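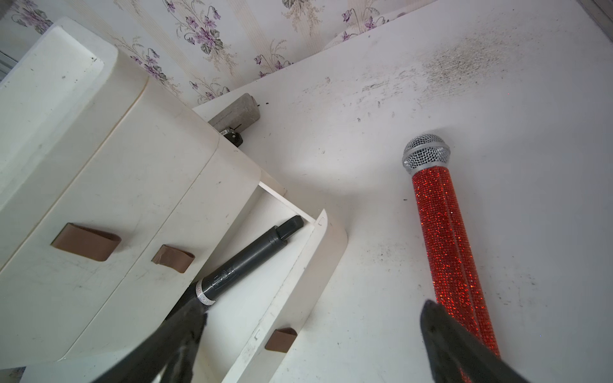

Posted in: Home & Other Small Adventures | Diary

Friday, late, and my feet hurt, and I have had the best evening!

The microphones finally have a home. I know that sounds like a tiny thing to be excited about, but anybody who has lived with our karaoke habit for the past two winters will understand. They have lived in the bread bin. They have lived behind the couch. One of them spent most of last February in a coat pocket while I accused everyone I know of borrowing it. And now they get the white cabinet, the one with the rounded edges and the little tan leather loops for handles, and I could not be happier with it.

I bought it from a lady over in Skerum who was clearing out her sewing room. She wanted it gone, I wanted it badly, and we were both trying to be cool about it and both failing. It has scuffs on the top and I don't care one bit. I tried a damp cloth and then baking soda, and some of the specks came off and some of them are clearly staying for life. The leather is a bit worn at the edges of the loops too, from years of somebody else pulling on it, and I like that best of all. New ones would feel stiff. These just fold around your finger.

So, the plan. The dark gray microphone goes in the drawer. It's the serious one, the wireless one with the stubby antenna on the end, and it's the one Dirk always grabs for his slow songs. It fits if you lay it on the diagonal (I tried it straight first, no luck, then shoved it, still no luck, then turned it and felt like a genius). The inside of the drawer is smooth and white, so I want to line it with felt before anything gets scratched. I have a piece of green left over from the card table and I think it's big enough. If it isn't I'll piece it. Who's going to look?

The red one is the one I can't decide about. It's covered in rhinestones, the whole handle glittering like a Christmas ornament, and it seems a crime to shut that in a drawer! Annelore gave it to me for my birthday and she'd be crushed to find it in the dark. But every time I leave it out, somebody picks it up and sings at me while I'm trying to cook. Maybe a hook? Maybe a stand on top of the cabinet? I'll sleep on it.

We had a proper test tonight, naturally. Dirk Rieger came at seven with soup, and Annelore Brandes came at half past with no soup but with a list. She keeps a list of every song we've ever sung, all the way back to the first night in the old apartment, and as of this evening it stands at 1372. That's with repeats. Without repeats it's 327, and she looked a bit severe when she read that out, because apparently we lean very hard on the same few. Fine by me. I'd sing the ferry song every night of my life if they let me.

We started with duets. Dirk took the gray one and I had the red, and the rhinestones leave tiny dents in your palm after a while, which I'd forgotten. He did his low harmony on the second verse and for once we came in together at the end, and I yelled so loud the neighbor's dog answered. Then Annelore did three in a row standing on the footstool. Her voice has opened up so much since she joined the choir in Zilham — she holds the long notes now as if it costs her nothing. I had goosebumps on the last one and told her so, and she went pink and wrote it on the list.

Soup was leek. Must get the recipe. He says there's nutmeg in it, and I'd never have guessed.

The walls in that room need paint, and I noticed it more tonight with all the lamps on. There's smudging everywhere, that soft gray kind you get from shoulders and chair backs. I'd been putting it off, but now that the cabinet is in I want the whole corner to look cared for. Annelore votes for yellow. Dirk votes for leaving it alone until summer so he isn't asked to help. I'm leaning yellow.

Things to do before next time:
felt for the drawer
spare batteries, a whole pack, and keep them in the bottom drawer and NOT the kitchen
ask at the hardware store about a hook that takes some weight
learn the second verse of Dirk's new one so I stop humming through it

It's past midnight and I can still hear the ferry song in my head. I'm going to put the lamps out and open that drawer one more time, just to feel it slide.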